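4.3 Frame times under mixed rendering loads

Vendors have spent the past few product cycles telling buyers that average frame rate is a poor guide to how a card feels in use, and then printing average frame rate in large type on the box. We took the first claim seriously and set out to see whether the alternative figures now in fashion, mainly the slowest one per cent of frames, do any better. Our short answer is that they do a little better, on some loads, and that the case for them has been oversold.

The method follows Section 3. Each of the two cards, referred to throughout by their board names Gundlow and Mudgway, was fitted in the same host machine with the same memory, power supply and driver branch. Each load was run 3 times from a cold start, and the first pass was thrown away. Between passes the machine sat idle until the card's own sensor had settled. We kept the fan curves as shipped. Barajas and Ashby argue in their earlier report that a fixed fan speed gives cleaner numbers, and it does, but people do not run their cards that way and we see little value in a clean number for a situation that never comes up.

The test set holds 21 loads. Most are game sequences with a recorded camera path. The rest are interior scenes of the sort used in design work and simulation, where the geometry is modest and the cost lies in lights, shadows and surface texture. We included them after Gilchrist pointed out that game-only test sets reward whatever the driver team has tuned for, and that a card which looks strong on well-known titles may look quite ordinary on something its makers have never seen.

On the game sequences the Gundlow board came out ahead on average frame rate in nearly every case. This agrees with the published reviews. It would be easy to stop there, and most reviews do. When the frames are put in order of how long they took, though, the lead shrinks, and on the busiest sequences it goes away. The Mudgway board is slower in the middle and steadier at the end. Whether a player would notice is a separate matter. We have seen it stated many times that any frame above a certain length is felt as a stutter, usually without a source, and we could not find a study behind the claim that we would be happy to lean on.

The interior scenes gave a less tidy picture. Here the two boards swapped places from one scene to the next, and the order did not follow triangle count, texture size or the number of lights in any way we could defend. We fitted several simple models to the results. All of them looked convincing until a scene was held out, at which point they guessed wrongly as often as not. We therefore report no model.
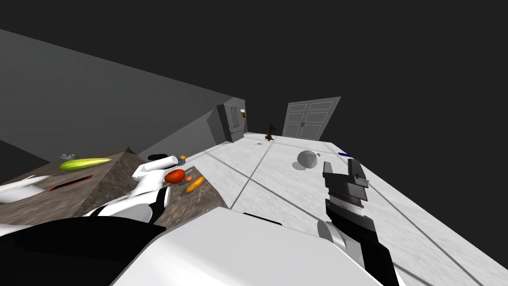

Figure 4. Rendered kitchen interior with a speckled countertop, food items and a white bowl.

Memory use deserves a separate word. Both boards are sold with a stated 4000 MB, and our logging tool found 3755 MB open to the application on the Gundlow board once the system had taken its share. The gap is often treated in forum threads as a scandal. We doubt that it matters for the loads tested here, as none of them came close to filling the smaller figure, but it does mean that charts which plot performance against the advertised amount are plotting against the wrong axis.

We also tried to repeat the power saving reported by the Trurnham group for the newer driver and failed. Kong ran the comparison on both boards with the settings given in their paper, and Birkett ran it again on a second host at the Devunberg site. In each case the change was smaller than the spread between passes. It may be that the saving depends on a setting that was left out of their text. It may also be that there is no saving. With a single released log file to go on, we cannot tell which, and we would ask readers not to quote the original result as settled.

Two limits on our own work should be stated plainly. We had one sample of each board, and differences between samples of the same model can be as large as some of the gaps discussed above. The recorded camera paths also remove the player, and with the player go the sudden turns and loading pauses that cause many of the worst frames in ordinary use. Our slowest-frame figures are probably kinder than they ought to be – to both boards, as far as we can judge, but we have no way of showing that the kindness is equal.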